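Chapter 4
Celebrity News and the Personal Life

Celebrity reporting runs on small announcements. A singer gets engaged, an actor sells a house, a television host goes quiet for a month, and each becomes a story.

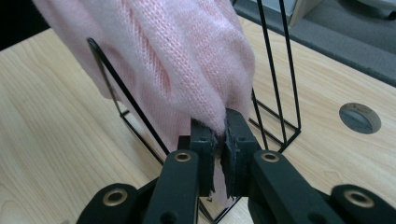
Kalevi Tuominen told a first-year class that most of these stories begin with the celebrity's own post, and that the reporter's first job is to find out what the post leaves out.

Take the breakup of the folk duo Watance. In December the two singers put up a joint statement of four sentences. It said they had separated as a couple and would keep touring. Within a day the statement had drawn 3,759 comments, and the gossip site Zostora had run a story naming a third person. The site had one source, who had not spoken to either singer in almost 2 years.

Hertta Harju, then an editor at the weekly Cudley, held her own version back until the duo's manager returned her call. It ran at 800 words and left the third person out. Zostora later took its story down without a correction.

This chapter looks at how such stories are sourced, who gains from them, and what the law in Australia says about privacy and defamation. Before reading on, choose a recent celebrity story and note where each fact in it came from. You will need your notes for section 4.2.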